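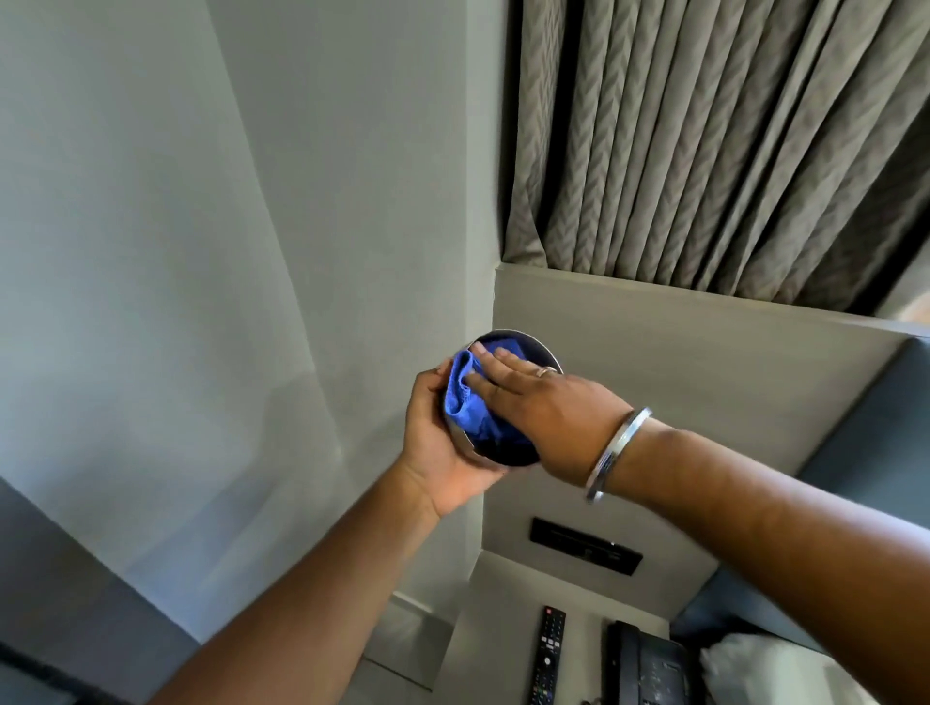
Wiping a bowl with a blue cloth.

4. Setting up click-and-collect orders in the Githolm app

This section covers the Githolm app for licensed bottle shops. You need a manager login and the store's liquor licence number. Staff logins can view orders but can't change any of the settings below.

4.1 Turn on collection

1. Open the app and tap Store, then Collection.
2. Enter the licence number exactly as it is printed on the licence, including any leading zeros.
3. Tap Check. The licence holder's name should come up under the number.
4. If the name is correct, tap Confirm. If it isn't, stop and contact support before going any further.
5. Move the Collection switch to On.

Note: A store with more than one licence needs a separate store profile for each. Don't enter two numbers in the same field.

4.2 Set pickup times

1. Tap Pickup Times.
2. Choose a slot length. The default is 30 minutes.
3. Set the opening and closing time for each day. Times outside your licensed trading hours are shown in red and can't be saved.
4. Set how many days ahead a customer can book. The maximum is 7.
5. Enter how long an uncollected order is held. Most stores use 24 hours.
6. Tap Save.

Public holidays are not filled in for you. Add them under Closures at the start of the year, and check Good Friday before the end of March.

4.3 Set order limits

The app accepts up to 300 orders per store per day. To set a lower limit, tap Limits and type the number. Once the limit is reached, customers see the next open day instead.

The product list holds 3,000 items. Imports from Virnetti tills stop at that number and the remaining lines are skipped, so remove discontinued stock first.

Caution: Changing a limit during trading hours does not cancel orders already placed. Cancel those one at a time from the Orders screen.

4.4 Check ID at the counter

1. Ask for the order code and photo ID.
2. Scan the code or type it in.
3. Compare the name on the ID with the name on the order.
4. Tap ID Sighted, then Hand Over.

Caution: ID Sighted must be tapped by the person who looked at the ID. Don't share logins at the counter.

If the code won't scan, turn up the brightness on the customer's phone and try again. Gridetti scanners also need Screen Mode switched on in their own menu.

Section last revised 19/01/2024 by Omar Hijazi. For label printer set-up, see section 5.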